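Lyric-Video am Wochenende: So wird aus einem Songtext ein Clip

Ein richtiges Musikvideo kostet Geld, Nerven und mindestens eine Freundschaft. Ein Lyric-Video kostet zwei Abende. Als meine Band Tirnine im Februar ihre Single »Lurley« herausbrachte, reichte das Budget für eine Pizza, also wurde es ein Lyric-Video. Es hat inzwischen 1.520 Aufrufe, und höchstens die Hälfte davon stammt von meiner Mutter.

Was ihr braucht

Die fertig gemasterte Audiodatei, den endgültigen Text und irgendein Schnittprogramm mit Textwerkzeug. »Endgültig« meine ich ernst. Unsere Sängerin Montserrat Cabello hat die zweite Strophe umgeschrieben, als ich gerade beim Schlussrefrain war.

Schritt 1: Text zerlegen
Schreibt jede gesungene Zeile in eine eigene Zeile, auch die Wiederholungen. Alles, was länger als sieben Wörter ist, wird geteilt, und zwar dort, wo gesungen geatmet wird.

Schritt 2: Marker setzen
Song laufen lassen und bei jedem Zeilenanfang die Markertaste drücken. Danach alle Marker 2 Frames nach vorn schieben. Text, der einen Hauch zu früh kommt, wirkt synchron – Text, der zu spät kommt, wirkt wie Karaoke in Jodthorpe.

Schritt 3: Eine Schrift, höchstens zwei
Serifenlos, kräftig, gut lesbar auf dem Handy. Die Schreibschrift mit den Herzchen bleibt zu, auch bei Balladen. Den Refrain dürft ihr größer setzen oder einfärben, aber bitte in jedem Refrain gleich.

Schritt 4: Hintergrund
Ruhige Aufnahmen von daheim genügen völlig. Zieht die Sättigung um 30 Prozent herunter und legt eine leichte Unschärfe darüber, dann streitet sich das Bild nicht mit dem Text.
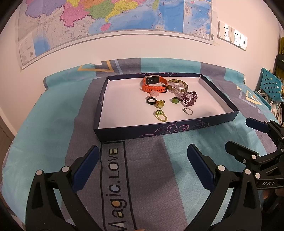
Bettwäsche in Türkis und Grau, mit eigenem Lyric-Anteil: »Magic.LOVE«.

Schritt 5: Export
1080p, 30 Bilder pro Sekunde, Ton unkomprimiert, falls das Programm es zulässt. Schaut das Ergebnis einmal ohne Ton an und lest laut mit. Ich fand so noch 12 Tippfehler, darunter einen im Bandnamen.

Beim Hochladen den Songtext auch in die Beschreibung kopieren. Die richtige Fassung, Montserrat lässt grüßen.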